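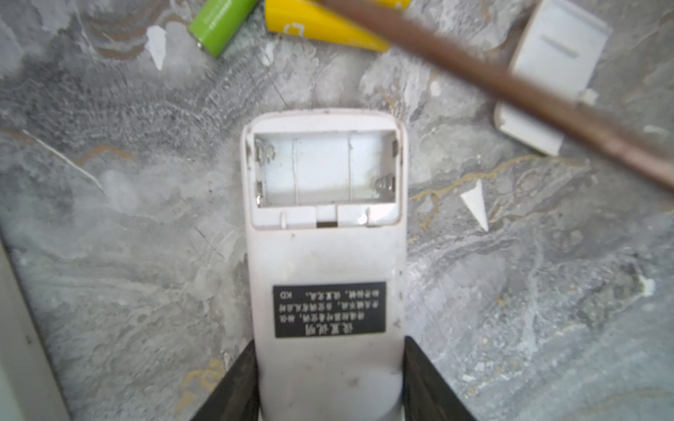
How much time does a teleoperator put in each month?
Three evenings of two hours each, starting at 7 p.m., with a fourth that is optional. The schedule for February is open now and operators pick their own evenings.

Call for participants: two-arm bench build, Pimside shared workshop

Pimside is a member-run shop with a wood room, an electronics room and one long counter given over to robotics. The Kimow bench is the robotics project on that counter. It consists of two small arms on aluminum rail, each with a two-finger gripper and a camera at the wrist. The arms are driven by hand from a pair of leader arms. Every run is recorded, and the recordings are used to train a policy that should later do the same job alone. The target jobs are household ones: changing batteries, handing an object from one arm to the other, opening and closing small plastic covers.

The build is past the wiring stage. What we lack is operator hours and one person who is comfortable with mechanical rework. We are looking for four operators and one finger and bracket builder.

Operators

You sit at the leader arms and carry out a written task card. A card names the objects, the start positions and the end state. A run ends when the end state is reached or when you call it. Failed runs are kept and marked as failed – do not restart one to make the log look better. The goal for this round is 2,000 runs. A new operator does 20 practice runs before any are logged.

You need steady hands, normal or corrected vision, and patience with repeated work. No programming is required. Prior use of a leader arm is useful but many people reach a fair speed by the second evening. 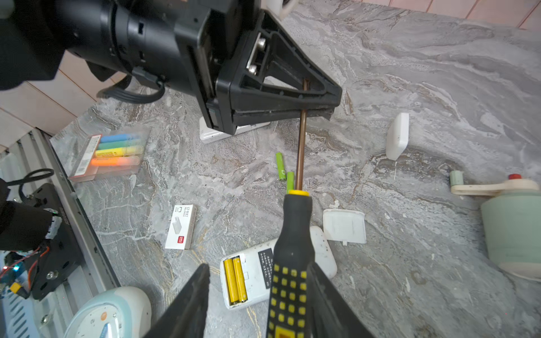 Battery task, screwdriver in the gripper, second arm at the left.

Finger and bracket builder

The present fingers are a plain wedge shape. They hold flat parts well and round parts less well, and we want two new sets: one with a shallow V groove and one with a replaceable soft face. You would draw them, print them, fit them and log how they wear. The bracket must keep its current hole pattern so that sets can be swapped without recalibrating the wrist camera. You would also take over cable routing at the second arm, where the loop needs a proper clip.

You should be able to work in any common CAD package, run a filament printer without supervision, and measure a part to a tenth of a millimeter. Bring your own calipers if you are particular about them. The shop pair is the Guérin set in drawer 3, and it stays in the building.

Terms

Both roles are unpaid. Operators get shop access on the evenings they work. The builder gets full membership for the length of the project and a parts budget of $400, spent against receipts. Printer filament comes out of shop stock and does not count toward the budget.

All participants must be 18 or older and must take the one-hour shop safety session before the first evening. Long hair is tied back at the bench. The stop button is explained first and tested at the start of each session.

Recordings cover the counter and the arms. Logs are stored under an operator number, without names. We plan to release the set under the project name Jurora when the round is complete, and you will be asked to sign a release form that says so.

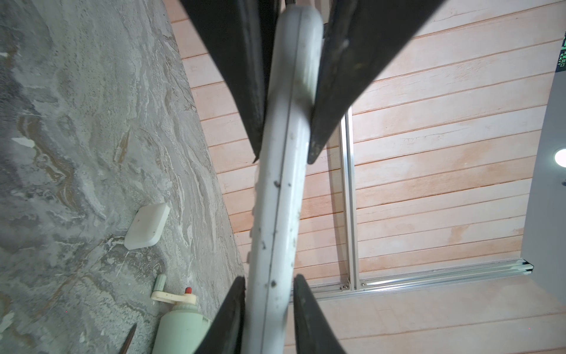 Can one person apply for both roles?
Applicants may list both, and the form has a box for each. The builder is asked to do one operator evening a month in any case, as finger problems are easier to find from the leader arms.

How to apply

Write to Hanyu Ren, bench lead, through the contact form on the Pimside site. State the role, the evenings you can do, and any past work with arms, printers or small mechanisms. Builders should attach one drawing of a part they have made, plus a photo of the part in use if there is one. Operators do not need to attach anything.

Replies go out within a week. Operators are placed in the order they apply – the builder is chosen after a short visit to the bench.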